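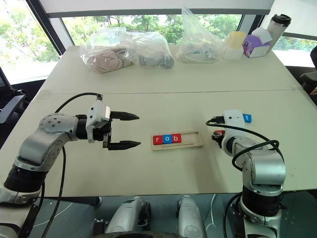 The left gripper is open, and the right one holds the letter t. The tray says "rob" so far.

How does a school buy a robot?

A robot that can pick up a letter block is a wonderful thing to have in a classroom. But somebody must pay for it, and paying is more than handing over money one time. Grown-ups call this work "planning a budget." A budget is a list of what you want to buy and how much money you have for it. You can learn to make one too.

First question: what is the job?

Before you look at any robot, write down what it should do. Maybe you want it to spell words with blocks. Then it must hold small things and put them down gently in the right place. It does not need to lift a refrigerator! A very strong arm costs more, and for letter blocks you would never use this strength.

Second question: one arm or two?

With two arms, a robot can hold something with one and work with the other. But two arms need two grippers (a gripper is the hand of the robot), more cables and more space. At the Jorkdale school the children wanted two arms. Their teacher, Hendrik Vandenberghe, asked them to measure the table before they decided. One table was too small, so a second table went on the list.

Third question: what else must we buy?

Many people forget this part. The robot is the big number on the list, but there are small numbers also:

Spare fingers for the grippers, for when the old ones get worn
Cables
A strong table that does not shake
Blocks and trays to practice with
Lessons for the teacher
Repairs

The Jorkdale class wrote 9 things on their first list. After talking for a long time they took away 2 of them, a carrying case and a set of stickers. The stickers were hard to give up.

Fourth question: who sells it?

Never ask only one shop. The class wrote letters to two companies, Lovico and Numetti, and each company sent back a paper with prices. Such a paper is called a quote. Lovico had the lower price, but the repairs were not inside it. Numetti asked for more money and promised repairs for 4 years. Which one would you choose? Add the repairs to the first price before you answer.

Fifth question: when do we pay?

You can save first and buy later. You can also rent a robot for a short time and give it back. The class started saving in October and put away 20 dollars every week from their cake sale. This was only a small part of the price, and the school paid the rest.

Words to remember

Budget: a plan for your money
Quote: a paper that tells you the price before you buy
Spare part: a piece you keep ready for when another piece breaks
Rent: to pay for using something that you will give back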